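Denim

Denim is a hard-wearing cotton cloth in a twill weave, used mainly for trousers, jackets, overalls and bags. In its usual form the lengthwise threads, called the warp, are dyed blue with indigo, while the crosswise threads, the weft, are left white or undyed. Because of the weave, more of the warp shows on the face of the cloth and more of the weft on the back, so the inside of a pair of jeans is paler than the outside.

Name

The word is usually traced to the French "serge de Nîmes", a cloth linked with the city of Nîmes. The link is not certain, as the early French cloth of that name was often made with wool or silk. "Jean" was at first the name of a different cotton cloth and is thought to come from Genoa. The two words were kept apart in the textile trade well into the nineteenth century.

Weave

In a twill, each weft thread passes under two or more warp threads before going over one, and the pattern moves across by a step with every row. This makes the slanting lines seen on the surface. A right-hand twill has lines rising to the right and is the most common. Left-hand twill tends to feel softer after washing. Broken twill changes direction at set points and was taken up to reduce the twisting of trouser legs.

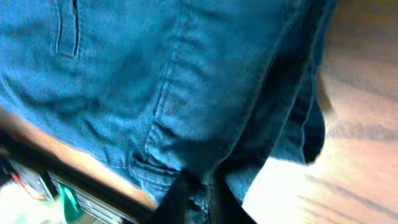 Weight is given in ounces per square yard. Shirts are made from light cloth, often 5 ounces or a little over, and work trousers from cloth of more than twice that weight. Heavy denim is stiff when new and may need a stronger needle and thread than a household sewing machine normally carries.

Dyeing

Indigo does not dissolve in water and has to be changed chemically before it will take to cotton. The yarn is dipped in the vat and then lifted into the air, where the blue colour returns. Several dips are needed for a dark shade. The dye stays mostly near the outside of the yarn and leaves the core white - this is why denim fades at the knees, seams and pocket edges as the surface wears away. Plant indigo was largely replaced by the synthetic dye after the end of the nineteenth century.

Small-scale production

The weaving town of Bamisham had some 111 hand looms making blue twill at its height. The workshop at Phromma, founded by the dyer Montri Kaewmanee, sells narrow cloth in rolls of 100 metres and holds an open dyeing day each October. Its pattern book lists 895 weaves, many of them stripes and checks.

Care

Denim is best washed inside out in cool water, apart from pale clothes. Unwashed cloth can shrink noticeably the first time, and loose dye may rub off on light furniture. Drying in the shade slows fading.

See also: Chambray; Dungaree; Indigo dye; Twill

Last edited March 12, 2026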